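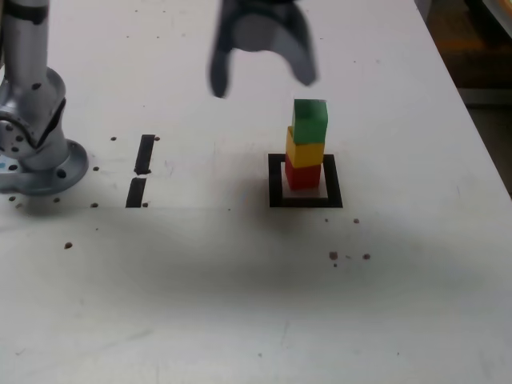
Fig. 7. Three stacked cubes: green on yellow on red.

Moving your save from the Cesano beta to the full game

The store page says your beta progress "carries over automatically." Don't count on it. Automatic transfer only covers your account name and cosmetic items. Levels, maps and key bindings have to be moved by hand, and the launcher won't remind you.

Before you start, check that you have 600 MB free on the drive where Cesano is installed. The installer asks for 200 MB, but that figure leaves out the backup copy.

1. Close the game and the Drestisero launcher. Clicking the X only sends the launcher to the tray, so right-click its icon and choose Quit.
2. Open the Cesano folder in Documents and find the one named beta_save.
3. Copy the whole folder to another drive. The launcher has its own Back Up button — it skips custom maps.
4. Start the launcher again, sign in, and turn off Cloud Sync under Settings > Account.
5. Choose Import Save, then point it at your copy.
6. Wait for the word Complete. The progress bar tends to sit at 99 percent for a few minutes and means very little before that.
7. Load the save and check your level, your maps and your controls before you turn Cloud Sync back on.

CAUTION: If Cloud Sync is on during the import, an empty cloud save can overwrite the one on your PC. The pop-up asks which to keep, but it labels both as "Latest." Pick Cancel and go back to step 4.

Note: Saves made before build 292 won't import. The Dehghan map editor is supposed to convert them. In our tests it converted the terrain and dropped most of the scripted events, so keep the old file whatever it tells you.

Note: Controller layouts made with the Flukanura add-on are stored in a separate folder. Copy that folder too, or plan on setting up your buttons again.

If the import stops with a "profile mismatch" message, sign out, sign back in with the account you used for the beta, and repeat from step 4. "Repair Installation" resets your graphics settings and does nothing for saves.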